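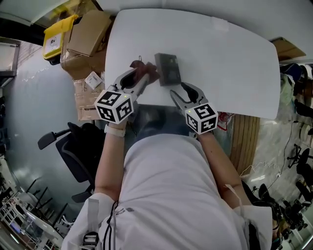
White table with rounded corners, grippers and cloth in use

Plirow co-op: grab input drops when second player joins

Posted in Technical Help > Physics and Co-op Games

mokeck_slow

I have been playing Plirow on PC with a wired pad and have a problem that only shows up in online co-op. In single player the grab works as expected: hold the left trigger, the left hand closes, and it stays closed until I let go. As soon as a second player joins my session, the left hand opens by itself after 2 or 3 seconds, even with the trigger fully pressed. The right hand is fine.

What I have tried so far:

Verified the game files. No errors found.
Swapped to a different pad of the same model. Same result.
Turned off vibration.
Lowered the frame cap from unlimited to 30. The hand holds for longer but still opens.
Joined someone else's session instead of hosting. The fault is gone completely.

It happens on every map, but it is worst in Grarnmont, where you have to hang from the chain while the other player turns the wheel. We have not been able to get past the second wheel since March. The trigger reads full travel in the system controller panel, so I don't think it is the hardware. Is there a setting I have missed, or is this a fault in the host code?

Edited 28 May 2023: game version is the current public one, not the test branch.

salameh_bridge

The grab in Plirow is not a simple on/off. The game reads the trigger as an analogue value and compares it with a release threshold. In single player the value is read locally on each physics step. When you host, your own input goes through the same buffer as the guest's, and the buffer stores it at lower precision. A trigger that rests slightly under full can be rounded down past the threshold, and the hand opens.

The system panel will not show this. It rounds the other way for display, and a pad that reports slightly under full will still look full there.

To fix it, do the following on the host machine:

Close the game. It rewrites its settings on exit, and anything you change while it is running will be lost.
Open the input settings file in the Plirow save folder and make a copy of it.
Find the two entries for grab release, one for each hand. If yours is a save from an older version, the left one may be set higher than the right. On mine the left was 7 and the right was 2.
Set both to the lower value.
Save the file, start the game, and load single player once before hosting. The buffer only picks up the new values after a local session has been loaded.

Do not set either entry to zero. The hand will then never open and you will have to restart from the last checkpoint.

The frame cap matters because the buffer is filled once per frame. Fewer frames means fewer chances for a bad reading, so what you saw at 30 fits. Put the cap back once the thresholds are correct, as a low cap makes the chain in Grarnmont swing wider than it should.

If both entries already match, then it is a different fault and I would like to see your log.

tinplate_otter

just map grab to a bumper. buttons are always full on so it can't drop. options, controls, left hand, pick the bumper. you lose the half grip but hardly anything uses it

salameh_bridge

The bumper will work for the wheel section. It will not work later on, in the Salameh lift, where the rope has to slide through a half-closed hand. Both players need the analogue grip there. You can rebind between levels, but not between checkpoints in the same level.

mokeck_slow

Thanks both. The left entry was 7 and the right was 2, same as yours. I set both to 2, loaded single player, then hosted. The left hand held through the whole first chain with the frame cap off.

One thing for anyone else who finds this page – the settings file was marked read-only on my machine, so my first edit did not save and I thought the fix had failed. Clear that before you start. I have not tried the lift yet.

tinplate_otter

didn't know about the rope, fair enough. does the file get overwritten when the game updates?

salameh_bridge

Small patches leave it alone. The last large update added new entries at the bottom and kept the old values, and I suspect that is how the mismatch got there in the first place. Keep your copy and compare the two grab release entries after each update.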